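Forty kilometers in a diving suit, and she wants to do it again

By Ximeng Bai

When Ifeoma Etim came over the last hill into Cullolbridge, the children from the primary school were already waiting at the fence. They had heard that a woman in an old diving suit was walking to their town, and they did not want to miss her.

She had been on the road for 14 hours. The suit has a copper helmet, and her feet were in boots weighted with lead. The whole walk was 40 kilometers, and she did it for the children's ward at the Lawal clinic.

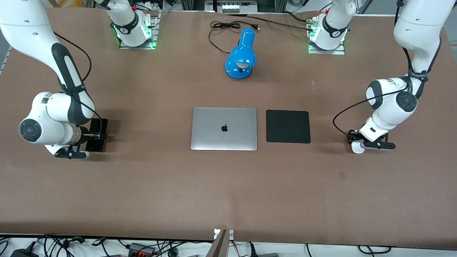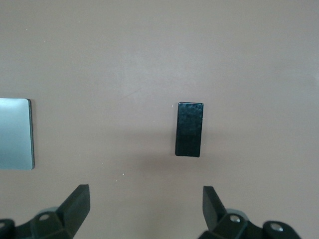 Two views of the tabletop.

I met her four days later at her sister's house. She was sitting with both feet in a bowl of warm water and she apologized that she could not stand up to greet me.

"People think the helmet is the worst part," she said. "No, it is the boots. With the helmet you get used to it after one hour, you only feel that you are inside a kettle. The boots, you never get used to."

The idea came in November, at a birthday dinner. Her cousin Ebere Omoregie had bought the suit from a closed museum and wanted to hang it in his restaurant. Ifeoma tried it on after the dessert and walked once along the street and back. A neighbor gave her money to go to the corner again.

"So I thought, if he pays for the corner, what will they pay for Cullolbridge?" she said.

She trained in the evenings, first with only the boots, later with the full suit. Some drivers stopped to ask if she needed help. One man asked her, very seriously, where the sea was.

The walk itself started before sunrise, in light rain. Ebere drove behind her in his van with soup and dry socks. Her friend Nneka Garba walked next to her the whole way, in normal shoes, and sang when the road became steep.

"Nneka has a terrible voice," Ifeoma told me, and she laughed for a long time. "But in the helmet everything sounds like a church."

The difficult moment came after the bridge at Batetti. Her left boot had opened the skin of her heel, and she sat down on a wall and did not want to get up. Nneka took the helmet off for her and they shared an orange. They did not speak much. After that she asked for the helmet back.

At the clinic they have plans for the money already. Ifeanyi Akinola, who works on the ward as a nurse, told me by phone that they will buy new beds for parents who stay at night. "Now they sleep on chairs," he said. "I have seen fathers who could not turn their neck in the morning."

More than 200 people gave something, many of them strangers who met her on the road. The donation page stays open until the end of the month.

I asked Ifeoma if the suit will go to the restaurant now. She looked at her feet in the water - they were still quite swollen - and said that Ebere must wait. She has been looking at the map, and there is a road to Zakanero which is almost flat.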